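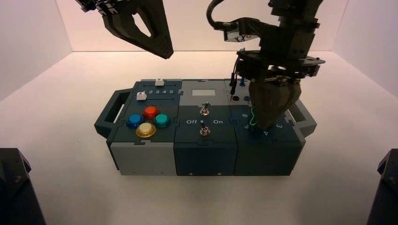 Figure 3. Slider track numbered 1 to 5, left module.

One reader of our first draft wrote back that five points is too few for pain, and that any patient who has lived with a bad back for years will tell you so. I took that seriously, so let me go through what we found at the Lullier clinic (and then at Fosach, where things got messier).

4.2 Five points or more?

We had 322 people fill in the same short form twice, once at check-in and once after seeing the nurse. Half got a scale from 1 to 5, the other half a scale from 0 to 10. I went in fairly sure the longer scale would win. It did, but by less than I'd hoped! On the 0 to 10 form people used the middle of the scale a lot more, and quite a few of them wrote halves in the margin anyway, which made scoring a pain of its own.

The short form had a different problem. People picked 3 and stayed there, even when their written comments said the day was going badly. At Fosach 14 forms came back with two numbers circled, and we dropped those from the main analysis (they're back in for the check in section 5, and nothing much moves).

I should say that wording mattered too. The Petchrat version labels the top of the scale "worst pain you can imagine," and some people told us they have a pretty big imagination. We switched to "very bad pain" in July and the top score got used more often after that. I'd love to see somebody try both labels with a larger group, say 900 people, before anyone rewrites their intake forms.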